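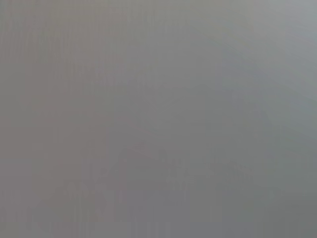
Figure 2. Soft gray tones, warmer at lower left and lighter toward the upper right.

2 min read

Section 2. Applying the Gray Glaze Coat

This section applies to Kirnadon interior glaze in all gray shades. It is intended for use on walls that have been filled, sanded, and primed in accordance with Section 1. The glaze is translucent and is meant to dry with gradual changes of tone. Users who require a flat, uniform color should select Kirnadon Solid instead.

Before You Begin

1. Confirm that the primer has dried overnight.
2. Close windows and turn off fans. Moving air shortens the working time of the glaze.
3. Remove switch plates and outlet covers after shutting off power to the room at the panel.
4. Mask the ceiling line, the baseboards, and any trim that will remain uncoated.
5. Stir both containers, warm gray and cool gray, with separate clean paddles. Do not shake.

Note: The room temperature should be close to 70 degrees Fahrenheit. In a colder room, the warm gray may look darker while it is wet. Allow a test patch to dry fully before judging the shade.

Applying the First Tone

6. Pour the warm gray into a shallow tray.
7. Load the brush lightly and wipe it against the rim of the tray.
8. Start in a lower corner. Work in patches no wider than the reach of one arm.
9. Spread each patch with crossing strokes, leaving the outer edge thin and uneven.

Caution: Do not stop in the middle of a wall. A dried edge will remain visible under later coats and can be removed only by sanding.

Blending the Second Tone

10. While the first tone is still wet, apply the cool gray beside it, overlapping the thin edge.
11. Soften the overlap with a clean, dry brush. Continue until no line can be seen between the tones from the center of the room.
12. To obtain a lighter area, add clear glaze to the cool gray before it is applied. Do not add water.
13. Step back after each patch and check the wall under the lighting normally used in the room.

Note: Faint vertical banding can occur when the softening brush is drawn repeatedly in one direction. If banding is not wanted, go over the area again with short crossing strokes before the glaze sets. Where a lightly ribbed effect is preferred, finish with long, straight strokes from top to bottom.

Drying and Cleanup

14. Remove masking tape while the glaze is slightly tacky, pulling it back at a low angle.
15. Wash brushes and trays in soapy water.
16. Keep the room closed to children and pets until the surface is dry to the touch.
17. Wait two days before replacing covers or moving furniture against the wall.

Caution: Do not pour unused glaze into a drain. Reseal the container and follow local disposal rules.

Questions about shade matching may be directed to Raymonde Simard at the Tratidmont finishes desk. Replacement brushes are listed in the Beaudoin accessories sheet supplied with the kit.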